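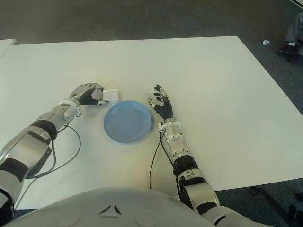
White table, blue plate, small white cube.

December, just after lunch

Right, the table. I've been grumbling about it since we moved into the Ponwood room so it's only fair I write down what I think of it now that it's clear of everybody's stuff. Well, nearly clear. It's a good plain top, matte, and I'm very happy about the matte part because the old Hopkin bench threw a glare straight into your eyes from 2 pm onward (Evelien used to work with a cap on!). You do still get soft shadows on it, with a bit of a warm tint to them. I don't mind that. Jolien does, and she wants the lamps swapped before we do any colour matching. Fine by me, but she's ordering them.

The trouble is white things on a white top. The little cube is a pain to pick out from across the room, and I've put my coffee down beside it more than once without noticing it. The light blue plate is miles better. You can see the rim clearly and the middle is a shade paler, so you know which way up it is without bending down to look. I'd like the next lot of small pieces in colours like that. Kaan says he can get offcuts from Clerkwood, any colour we fancy as long as it's green.

Layout for now: plate near the middle of the table, cube up close to the rim on the left side. I had them further apart this morning and kept reaching across myself, which was silly. Close together feels much more natural. Arnout, if you tidy up, please don't stack the cube on the plate and park them both on the windowsill again. I know it looks neater.

Measured the top while I was at it. It came out 784 mm high at the corner by the door, a touch lower at the far side, so either the floor under the carpet isn't level or one of the feet wants a turn. I slid a folded bit of card under it and the wobble went away, mostly. Kristóf has the proper levelling feet in a drawer somewhere (his words).

Still to do:
Wipe the top down with the mild stuff, no solvent
Ask Drondix about a second plate, same size, darker blue if they have one
Find my tape measure, which I had in my hand ten minutes ago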